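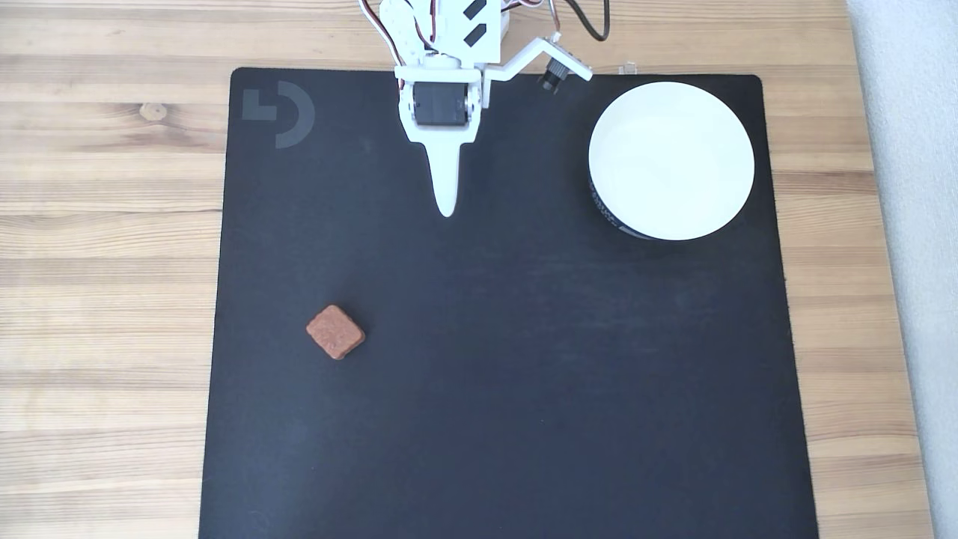

Owners of the Gitus 2 have been waiting for a proper battery fix since January, and it has finally landed. Javham started pushing out a new firmware build on Oct 16, 2024, and early reports from the company's user forum are really encouraging — the phone now makes it through a full day for most people, and the odd overnight drain seems to be gone.

The bug was an annoying one. Phones left on the nightstand at 50 percent would be dead by morning, usually after the location service got stuck in the background. A thread on the subject had grown to 2,862 replies before Javham confirmed the problem. "We found two separate faults that looked like one, and that's why the first patch didn't hold," said Jonatan Wikström, who leads the software team.

There's more in the build than the fix, too! The camera app opens faster, the keyboard finally remembers which language you used last, and dual-SIM users get separate ringtones for each line. Caradog Wogan, a longtime forum moderator, says his own handset lost just 13 percent overnight after the update, with mail and messages still syncing.

The download is going out in stages, with unlocked models first and phones sold through the carrier Stornbridge to follow. If you don't want to wait, go to Settings, then System, and tap Check for update a couple of times. The smaller Wynne model is getting the same build, but Javham hasn't given a date for it yet.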